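Rirnside Shared Workshop list archive
Search this list: enter keywords
Print this message | E-mail this message | 2 replies

Subject: Re: hand-held gripper, finger screws backing out
From: Ronaldo Frota
6 January 2024

Ronaldo Lopes wrote:
> I printed your fingers on the Brolen over the break and they
> close nicely, but after an evening of squeezing things the
> mounting screws work themselves back out. I'm going straight
> into the plastic. Did you do something different there? And
> what are you picking up to test with? I've been using a coffee
> mug and I don't think it's teaching me much.

Hello Ronaldo, and hello to everybody else who has been following along so patiently,

I'm so pleased somebody besides me has built a pair! Yes, I did do something different, and I'm sorry the notes didn't say so. My first arms had the screws going right into the plastic too, and they loosened just the way yours are doing. The ones I use now have brass threaded inserts, pushed in with the old soldering iron from the Rangel bench (the one with the chewed cord, please be careful with it). Go slowly, let the weight of the iron do most of the pushing, and stop while the insert is still a hair proud, then press it level with something flat. I ruined two arms by being in a hurry.

As for what to pick up, a mug is a fine start, but it's fat and forgiving. I've gone over to small bathroom-drawer sorts of things, which my wife has been very good about. My favorite at the moment is a clear organizer with three compartments and a makeup brush standing in the right-hand one. The brush leans toward the back left and pokes up over the rim, so you have to think about your angle before you close on anything, and the clear walls are easy to misjudge when you come in low.
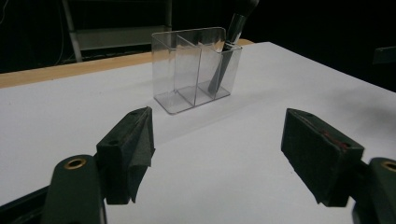

Settings and odds and ends

The files are in the Lurkine folder on the workshop drive, job 558 for the fingers and job 3295 for the arms. Please don't use job 111, the holes on that one are too small for the inserts and I keep forgetting to delete it. I print the arms lying flat with extra walls, and the pair takes roughly 2 evenings on my slow machine at home, though yours may well be quicker.

One finger is a wedge and the other is a blocky pad. I've grown fond of the mix, but I'd love to hear how two wedges behave if you feel like trying it. Mine are getting scuffed along the edges, so I'll be printing another set before March anyway and could easily run some for you at the same time.

Do write back and tell me how the inserts go in!

Warmly,
Ronaldo F.

Print this message | E-mail this message
Shares: 2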